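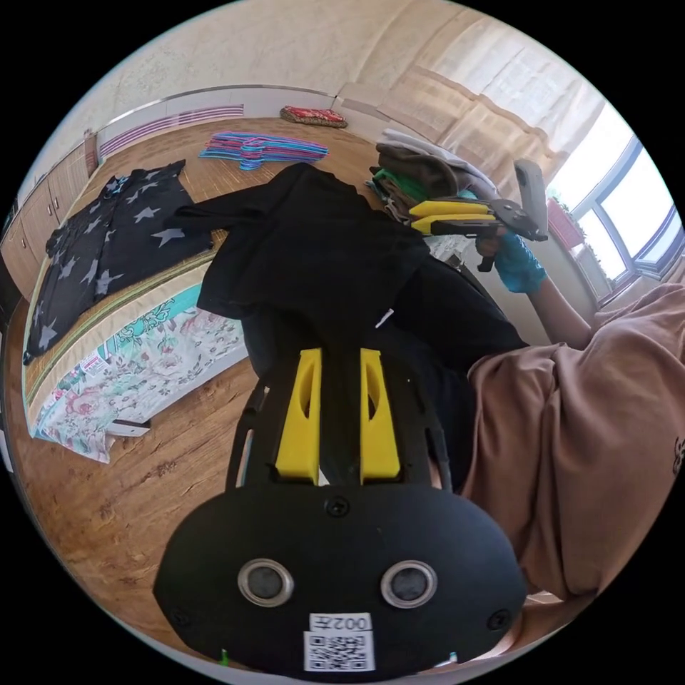

Figure 3. A black T-shirt held up by the shoulder and sleeve, with a star-print garment spread on the bed and the folded pile beyond.

4.2 What people do with the bed

I went into this part of the study thinking the folding would be the interesting bit, and I ended up with pages of notes about beds! Of the 42 households we spoke to in Odstead, 24 said they sort and fold clean clothes in a bedroom, and most of those use the bed as their table. It's the biggest flat thing they own (Wanda Ruiz-Ortega said the same of her own flat when we were piloting the questions).

Figure 3 shows the sort of layout I mean. One garment lies flat with its sleeves out, another is in the air, and the finished stack has a spot of its own, greys and greens and a dark olive brown all piled fairly loosely. I've come to call these the spread, the lift and the pile. Olumide Jibrin prefers "staging" for the first one, and we still haven't settled it.

Dark clothes came up a lot in the interviews. People told us they lose track of which way round a plain black T-shirt is, and around 12 of them go hunting for the neck label before they do anything else. Prints seem to help, as a big motif on the front gives you something to line up by. I'll come back to colour in Section 5, where the Bisance interviews are a bit more mixed.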